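# Clearing the Snack Table: What Gets Thrown Out

Our group at Wetmont looked at how a shared table should be cleared after a break. The rule we tested was simple — food stays, trash goes. Crumpled tissues and plastic bottles counted as trash. Bread and pastries did not.
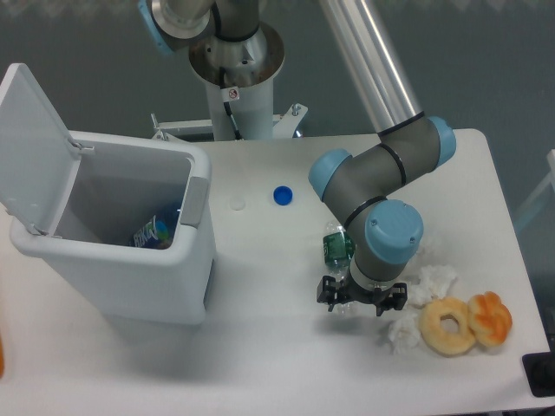 Tissues gave us the most trouble when they were close to the food. Two of us would have thrown out the bread along with them, so we rewrote the rule to say that each item is judged separately.

Bottle caps were missing from our first list. We added them in March under small plastics.
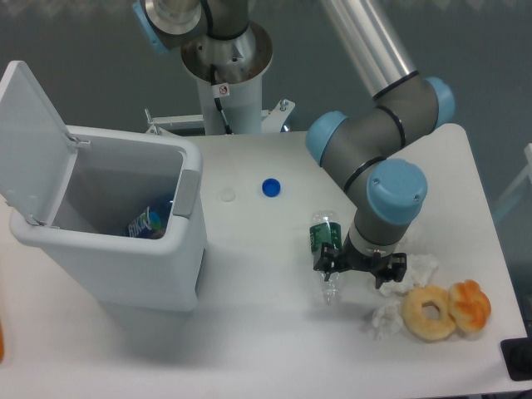

The final sheet fits on one page and has been sent to the Arkthorpe building. Labels for the bin are still to be printed.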